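弹力牛仔布的尺寸稳定性:与面料检验师索朗热·布吕内(Solange Brunet)的访谈

童装和休闲裤装大量使用含氨纶的牛仔布,退货理由里排在前面的却一直是尺寸问题:洗后变短、裤脚扭转、腰部松弛。索朗热·布吕内在Hervieu检测室负责机织物的尺寸稳定性项目,过去一个年度经手的牛仔布试样为2,095件。谈话从取样开始,因为在她看来,多数争议在这一步已经产生。

“送检方常常只寄一块布头,”她说,“从布边裁下来的,宽度不够,也没有标经向。这种样品我们可以测,但结果不能代表整卷布。”她要求试样距布边至少为幅宽的十分之一,距匹头一米以上,并且在标准大气中平铺调湿,不得悬挂。弹力布在成卷时受张力作用,开卷后会持续回缩,放置时间不足就打标记点,测得的缩水率里会混入松弛收缩的部分。 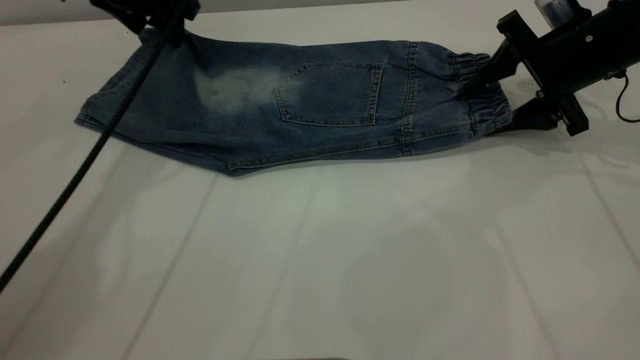

调湿需要多长时间?

常规机织物放到质量恒定即可,含氨纶的牛仔布在Hervieu一律放满48小时。布吕内解释说,这个时间是检测室内部的规定,比一般做法保守,依据是早年的一组对比数据:同一匹布在开卷后第一天与第二天之间仍有可测的纬向回缩,之后变化落入测量误差以内。

关于缩水的机理,她分得很细。棉纤维吸水溶胀,纱线直径增大,经纱绕过纬纱的路径变长,织物随之缩短,这是溶胀收缩。织造和整理过程中被拉长的纱线在水中释放内应力,这是松弛收缩。预缩整理针对的主要是经向,靠橡胶毯的挤压把布料预先压短。纬向的问题则落在氨纶上,定形温度偏低或车速过快,氨纶没有充分定形,水洗以后门幅就会明显变窄。

“有些工厂看到纬向缩水大,第一反应是加大预缩量,”她说,“预缩机解决不了纬向。应该回去查定形机的温度曲线,看布面实际温度,不要只看烘房显示的温度。” 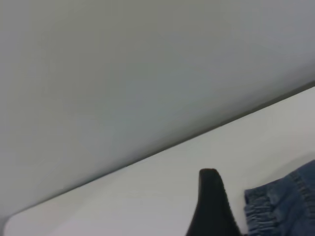 牛仔布的松紧腰头

谈到裤脚扭转,布吕内认为设计方对它的理解普遍偏浅。右斜纹牛仔布的斜向结构使布面在水洗后产生固定方向的纬斜,裤片按直丝裁剪,缝合后侧缝便会绕到小腿前方。整理阶段通常预先给布料加一个反向的纬斜,也就是业内所说的拉斜。拉斜量由织物组织、纱线捻度和克重共同决定,不同批次之间不应直接套用。

她举了面料供应商Renddale的一次质量复核。该批次的坯布与前一批组织相同,纬纱供应商作了更换,捻度略高,整理车间沿用原来的拉斜参数。出厂检验时布面纬斜合格,三次洗涤之后扭转率达到7%,超过买方合同规定的上限。复核用了126块试样,分别取自左、中、右三个位置,结果显示幅宽方向上的差异很小,设备对中不良的可能性由此排除,原因归结到参数本身。

“单次洗涤的数据有误导性,”布吕内说,“第一次洗完,浆料还没有退净,布身是硬的,扭转被压住了。要看三次,弹力布最好看五次。”

洗涤程序本身也是变量。检测室的滚筒洗衣机每周用标准陪洗布校验一次,装载量固定,水位和升温时间均有记录。干燥方式的影响更大:平摊晾干与翻转烘干所得的经向缩水率可能相差一倍。她建议委托方在送检单上写明成衣洗涤标签拟采用的干燥方式,否则检测室只能按默认程序处理,报告与消费者的实际使用条件对不上。
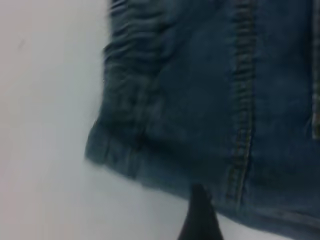

牛仔布,靛蓝色。

腰部的问题另成一类。装有松紧带的童裤,腰围变化由面料和橡筋两部分构成,两者的收缩率不一致时,腰头会出现起拱或者吃势不匀。布吕内的做法是拆开来测:橡筋单独做拉伸疲劳和水洗收缩,面料单独做尺寸变化,最后再用成衣复核。检测成衣腰围时需要记录松量和拉量两个数值,前者为自然平放的宽度,后者为在规定拉力下展开的宽度。只报一个数,买卖双方往往各指各的。

弹性回复率的测试也常被误读。标准方法是将试样拉伸到规定伸长或规定负荷,保持一段时间,卸力后在不同时刻测量残余变形。卸力后一分钟的数据和三十分钟的数据含义不同,前者反映穿着中的即时鼓膝,后者反映永久变形。她见过采购规格书只写“回复率不低于90%”,拉伸量、循环次数、回复时间一概没有。“这一条没有办法执行,”她说,“任何结果都可以说合格,也都可以说不合格。”

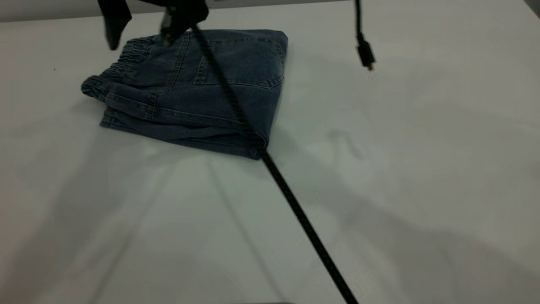
莫妮克·马蒂(Monique Marty)对此持保留意见。她在读过访谈初稿后来信指出,把条件写全在技术上没有疑问,小批量订单却很难承担相应的检测费用,一个款式三个颜色,每个颜色都做五次洗涤加弹性疲劳,检测费可能超过面料差价。她主张同一坯布、同一整理工艺的不同颜色可以合并取样,只对颜色最深的一档做完整项目。

布吕内部分同意。靛蓝染色深浅主要影响色牢度,对尺寸变化的影响有限,合并取样可以接受。硫化黑和套染的品种她不赞成并入,染色流程更长,布料多经过一次湿加工和张力,松弛状态已经不同。她还提出一个条件:合并的前提是整理车间能提供各颜色的定形记录,记录缺失的颜色单独送检。

Hervieu计划在12月更新牛仔布的送检须知,主要改动有两处,一是把经向标记列为必填项,没有标记的样品退回;二是弹力产品默认洗涤次数由三次改为五次。旧版送检单在过渡期内继续受理,报告中会注明所采用的版本。

对于成衣厂,布吕内给出的建议集中在裁剪前的松布工序。弹力牛仔布开卷后应呈自然褶叠状态堆放,叠层不宜过高,底层受压同样会抑制回缩。松布时间写进工艺单,由裁剪车间签字确认。每卷布在松布前后各量一次门幅,数据随卷号留存,后续出现尺寸投诉时可以据此判断问题出在面料还是裁剪。样板放缩水量时应以松布后的门幅为基准,逐卷分组,缩水率差异超过一个百分点的布卷不排在同一床裁剪。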